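Telwood Car Audio Club
Minutes of the monthly meeting, Saturday, 7.30pm, upstairs room at the Gudton

Present: 20 members, plus two guests who came along after seeing the poster at the tyre place. Welcome both, and please come again!

1. Minutes of the last meeting
Agreed, with one correction. The cable run discussed under item 4 was for the rear amp, and the minutes had it down as the front one. Changed in the book.

2. Matters arising
The club's crimping tool has come back and is in the cupboard with all its dies. The signal meter is still out on loan. Whoever has it, could it be back before the listening day, please, as we will want it for setting gains.

The torch with the bendy neck needs batteries. Chair to buy.

3. Subwoofer box build
This took up most of the first half and deservedly so. The sealed box is glued, screwed and carpeted, and it was carried up the stairs for everyone to see. It sounds wonderful! We ran it from the bench supply with the Ziltia 12-inch driver, quietly at first and then less quietly, until the landlord put his head round the door. The bass was tight and clean with no rattles from the panels, and the extra brace across the middle has done its job nicely.

A good discussion followed on whether the second box should be sealed or ported. Those in favour of ported would like more output low down for the estate car. Those against pointed out that it will take up nearly the whole boot, and that the port needs working out properly before any wood is cut. Agreed by a show of hands to go ported, and to get the drawing checked by the whole group before the saw comes out. The offcuts from the first box are free to anyone who wants them for spacer rings. 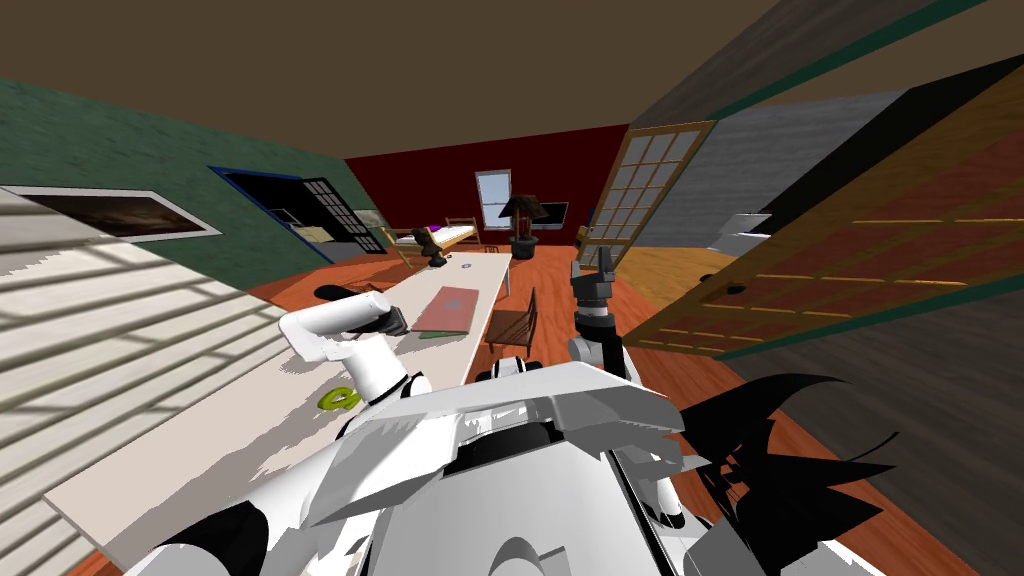

4. Listening day
Set for April in the yard behind Chidiac, who have again kindly offered us the use of it. Cars in from 9am, first listening at 10. We are allowed 100 cars at the very most and won't get anywhere near that, but last year's turnout was our best yet and it would be lovely to beat it.

Same test tracks as before, with two additions: the solo double bass piece, and something with a proper choir in it. There was a lively argument about the drum track, which some members have now heard more often than their own doorbells. It stays in for one more year.

Scoring will be in three parts – tone, staging and installation – and the sheet has been redrawn so there is room to write comments. Please do write them. Newer members said last time that the comments were what helped them most, far more than the marks.

Ear plugs to be available at the gate. No full-volume demos after 4pm, out of respect for the houses opposite.

5. Money
Balance stands at £190 after paying for the timber, carpet and glue. Agreed to spend up to £20 on fuses and ring terminals for the shared box, as the larger sizes have nearly all gone. Subs for the quarter are due now.

6. Fuses and wiring safety
A reminder, prompted by a melted holder that was passed round the table: main fuse as close to the battery as you can get it, and sized for the cable. Grommets wherever a power cable goes through metal. Anyone unsure about an install can bring the car along to a meeting and have it looked over in the car park beforehand. Three members have done this since the winter and all went home with something improved.

7. Any other business
The cupboard padlock code is now 2111. Please don't write it on the door again.

One of our guests asked about time alignment, and the answer went on for a good quarter of an hour with beer mats standing in for speakers. It went down so well that it will be the main talk next month, with a laptop and a proper car to try it on.

A pair of door speakers, boxed and hardly used, is going for a donation to club funds. Ask at the next meeting.

Meeting closed at 9.50pm. Next meeting same room, same time. Bring a chair if you have a folding one.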